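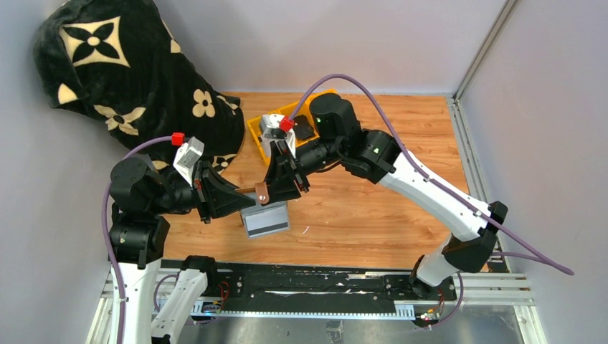

Play corner, black flower blanket on the left, yellow crate at the back.

Thread: Throw blanket over the bulky stuff, or put it in crates?

mrobichaud78
We have one small corner with lavender-gray walls and a wood-look floor, and it collects everything. Right now my system is a blanket over the pile and one yellow crate for small things. My wife says the blanket is hiding, not storing. I'm thinking of 2 more crates. Opinions?

hallcloset
Your wife is right. Lift that blanket in November and you will find things you bought twice. Get the crates. I have 4 Hudness ones and they stack fine.

pinecreek_dee
Disagree. A dark blanket with a pattern doesn't show dust and you can wash it. Crates just make you sort things you never use. I would fold the bottom edge under so it doesn't spill onto the floor, that's all.

hallcloset
Washing it doesn't tell you what's under it.

mrobichaud78
Fair points from both. The other problem is small stuff. Receipts, store cards, keys. It all ends up in the crate and then I dig for it at 7 in the morning.
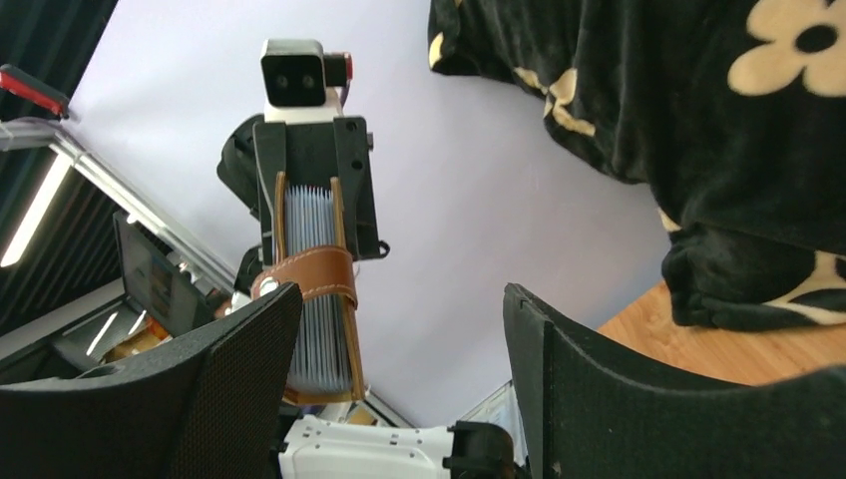

Cards should never go in the crate in the first place. Mine sat in a kitchen drawer for years and I finally went through them one evening - expired memberships, punch cards from a sandwich place that closed. A brown leather holder with tan covers like that one is plenty for what you use every week, and seen from the edge the contents fan out, so you can flip to the one you want. Anything that won't fit goes in an envelope or the trash.
- tess1036

pinecreek_dee
Agree on the envelope. Not on leather, it stretches and then the cards slide out. I use a Trikever zip pouch.

tess1036
Mine stretched a little the first year and then stopped. Don't overfill it.

mrobichaud78
OK. Card holder goes on the shelf by the door. Keys on a hook. Crate is for small stuff only.

hallcloset
And the blanket?

mrobichaud78
Staying for now. I'll pull everything out from under it first and see what is left.

pinecreek_dee
Good. Measure before you buy any crates. The Thibodeau ones are wider at the top than the label says.

Mervin (mrobichaud78)
Will do. Going to check the Priteo outlet after work.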